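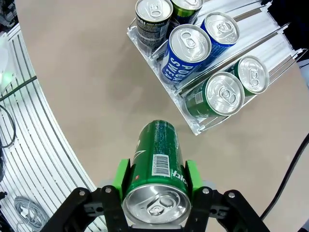
What happens to the deposit money when you drop your empty cans in a Biltside bin?
All of it goes to the youth swim program at the Arner pool, starting with the first can.

FOR IMMEDIATE RELEASE

Biltside can drive comes back to Arner this November, with more bins and longer hours

ARNER – Hi, it's Yamuna Palaniappan from Biltside, and I'm so happy to be writing this one. Our can drive is coming back for the whole month of November, and it's a good bit bigger than last time (my garage is already full of folded bins, so there's no backing out now).

If you missed us last year, the idea is pretty simple. You bring your empty drink cans to one of our bins, we sort them and cash in the deposits, and the money pays for swim lessons for kids whose families would have a hard time covering the fee. We started with a couple of bins outside the Arner pool and a sign I painted myself, badly. This year we'll have 42 bins across Arner and Welalmont, and the signs were done by a real printer!

The Welalmont part is new, and it came about because people kept driving over with their trunks full. One family brought 1000 cans in a single trip, all rinsed, all bagged, and then asked if they could have the bags back. So now Welalmont gets bins of its own at the library, the ball field, both laundromats and the parking lot behind the high school. The full list is taped up inside the front door of the pool, and we'll hand out paper copies at the desk to anybody who wants one.

Petchrat, the hauling company on Mill Road, is lending us a truck and a driver for the month. I can't tell you how much that helps. Last year we did every pickup in my station wagon, and it still smells like old root beer when the sun hits it. The truck will go out in the early morning, so if you're filling a bin, the night before is a great time to do it.

Now, a few things about the cans themselves, as I got a lot of calls last year. Please don't crush them. The machines at the redemption center have to read the barcode, and a flattened can usually gets spat right back out. Soda, beer, seltzer and juice cans are all fine as long as they carry the deposit mark. A quick rinse is plenty. We can't take soup cans, pet food cans or anything with a spray nozzle, and I'd love it if you left the glass at home this time (I've swept that parking lot enough for one lifetime).

What does it all add up to? Our goal for this year is 40 full lesson spots for the winter session, each one with a swimsuit and a pair of goggles included. The goggles were my daughter's idea. She pointed out that half the kids in her class were borrowing them from each other and missing their turns, and once she'd said it I noticed it every time I sat in the bleachers.

Families who want one of those spots can pick up a form at the pool desk. It's one page, it asks for the child's name and age and a phone number, and it doesn't ask what you earn. Kids can be complete beginners or they can be working on their flip turns, we have teachers for both. Lessons run after school, with the last group out of the water by 6:30 p.m.

We could also use more hands for sorting. We set up long tables in the hall next to the pool, put on some music, and go until the pile's gone. Last year around 200 people stopped in over the course of the month, and a few of them stayed all afternoon and came back with their cousins. Wear shoes you don't care about. Gloves and coffee are on us, and kids are welcome if there's a grown-up with them.

Businesses that would like a bin by their door or in the break room can still ask for one through the end of the month. We drop it off, we empty it, and we take it away again when the drive is over.

To reach me, leave a message at the Arner pool desk or write to Biltside care of the pool. Reporters and photographers are welcome at any sorting session, and I'm glad to talk before or after. Mornings are best, before the truck gets back.

About Biltside
Biltside is a small neighborhood group in Arner that raises money for swim lessons and pool gear for local kids. It's run out of a spare room and, in November, a garage.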